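Zurlow Community Forum > Home Manipulation > Rules, Checklists and Good Practice

Topic: Soft goods etiquette in lived-in homes, can we agree on a house rule?

hemstitch_47
Posted in August, 9:12 am

Hello all, and thank you to everyone who was so kind about my last thread (the sock one, which I am still getting messages about!).

I've been asked to write up a page of good practice for the people on our team who run two-arm towel and laundry work in real homes, and I'd love to borrow your brains before I send it around. We used to do everything on a bench at Holroyd, and the rules we had were bench rules. Clear the surface, tape the zone, put the towel down in the same spot every time. They were fine rules, but then you go into somebody's living room and half of them make no sense, and the other half you can't follow without rearranging a family's whole afternoon.

My draft so far goes something like this, and please be as picky as you like:

Leave the household's things where they are, apart from whatever is inside the reach of the arms. Inside the reach, move everything you would be sorry to see knocked over, and ask before you move it.

Hold a towel by two corners before any fold, and stop there for a moment to look at it. If it's hanging on a slant, regrip. Don't try to fix the slant during the fold.

Check the wrist cables at the start of every set, and again any time an arm has been turned further than usual.

One person watches with a hand near the stop. That person does nothing else, and yes, that includes answering the door.

I've put in a view from our own work so you can see the kind of room I'm talking about.
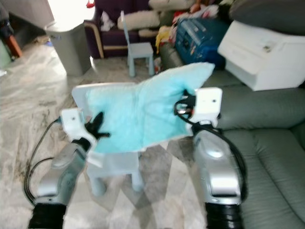 Corner hold on the blue towel, living room floor. Cables looping on the outside of both arms.

The slant is a good example of where I'd say pause and regrip. The right-hand corner is up higher and there's a sag across the middle of the cloth, and I would rather somebody took the extra few seconds there. Anyway, tell me what I've missed!

quillback
Posted 10:05 am

Lovely draft, and I'm going to steal the line about the person with the stop button. I do have one quarrel with it, and it's the chair. There's a little blue chair right under that towel, between the arms. By your own first rule that should have been moved, shouldn't it? I don't want to be a scold about it, but if I were showing this page to a new person, that's the first thing they'd ask me, and then they'd decide the rules are only for show.

We had 3 near misses last year and every one of them was with something low. People look at the grippers and they look at the cloth, and they forget to look down.

hemstitch_47
Posted 10:31 am

Oh, fair enough, quillback, and I'm glad you said it. I've been reading "inside the reach" as the space the grippers work in for that task, and you're reading it as everything the arms could ever get to. Those are very different rules! I should say which one I mean.

ribbed_sleeve
Posted 11:20 am

I'd go with the wider reading, but I wouldn't clear the room. I know people who would look at the armchair and the sofa with all those things piled on them and want the lot in boxes before they switched anything on. To my mind that's a mistake. The reason to work in a home is that it's a home, and if you tidy it first you've learned how your machine does in a tidy room. Leave the pillow and the storage box or bag alone, they're well back from the work.

The chair, though, I'd slide out. It's small and it's right there.

On cables, I'd ask for a bit more than "check." We write down what we want to see: a loose loop at the wrist, the rest running down the outer side of the arm, nothing crossing between the two arms. It's easier to teach somebody a look than a feeling. Your picture shows pretty much the look I mean.

mabels_workshop
Posted 12:48 pm

I'm going to disagree with ribbed_sleeve a little, in a friendly way, because we've been round this one at Zonbridge more times than I can tell you. There is clutter and there is clutter. A cushion is fine. A printer sitting up on the back part of a sofa is a thing I would want set down somewhere flat before I began, even if it's out of reach, just in case someone leans on the sofa while they're watching the arms. It's a heavy-ish box up high, and somebody's going to be walking past it with their eyes on a towel.

So I'd add a line about the people and where they walk. Every checklist I've ever been handed is about the robot's path, and then it's the operator who backs into the furniture.

ribbed_sleeve
Posted 1:02 pm

All right, I'll give you the printer. I was only thinking about the arms.

tamsel
Posted 3:40 pm

Coming at this from the record-keeping side (sorry, I know it's the dull end of things). We have 3,431 towel attempts logged under the Sumov project, and the notes field is close to useless because everyone wrote "room normal." Normal for whom? Please, please put in a line that says what to note: floor type, what was moved, what was left, and whether the light changed. Marble-patterned tile with bright light coming in at one side is a different morning's work from carpet with the curtains drawn, and we can't sort them out afterward.

I'd also split your second rule. "Hold and look" is one thing and "regrip" is another. Our newer people regrip over and over, chasing a perfectly level edge that a soft towel is never going to give them. We allow 4 tries and then it's marked as is and they move along.

quillback
Posted 4:15 pm

Four seems generous to me! We allow two, but our towels are thinner, so perhaps yours need it.

hemstitch_47
Posted 5:26 pm

You're all wonderful, thank you. I've been scribbling in between other things and this is where I've got to.

Reach means anywhere the arms can get to, including the floor. Low things get moved first. (The little chair goes back by the other one.)

Outside the reach, leave the room as the family keeps it, except for anything heavy sitting up high near where people will walk.

Wrist cables: loose loop, outer side, nothing crossing between the arms.

Hold by two corners and look. Regrip if needed, up to an agreed limit, and write down how many it took.

Notes must say floor, light, what moved and what stayed.

Watcher on the stop, nothing else in their hands. I've added "including a phone," which you can probably guess the story behind.

I've left the regrip limit blank for each team to fill in, as I don't think we're going to settle that one today. Mabel, would you be willing to write the part about where people walk? You put it much better than I would.

mabels_workshop
Posted 6:03 pm

Happy to! Give me until after supper. And could somebody tell me whether we're counting a dropped corner as a regrip or as a fresh start, as I've been doing it one way and my colleague does it the other.

tamsel
Posted 6:11 pm

Fresh start, if the cloth has left the gripper completely. I'll dig out our wording and paste it in here tomorrow.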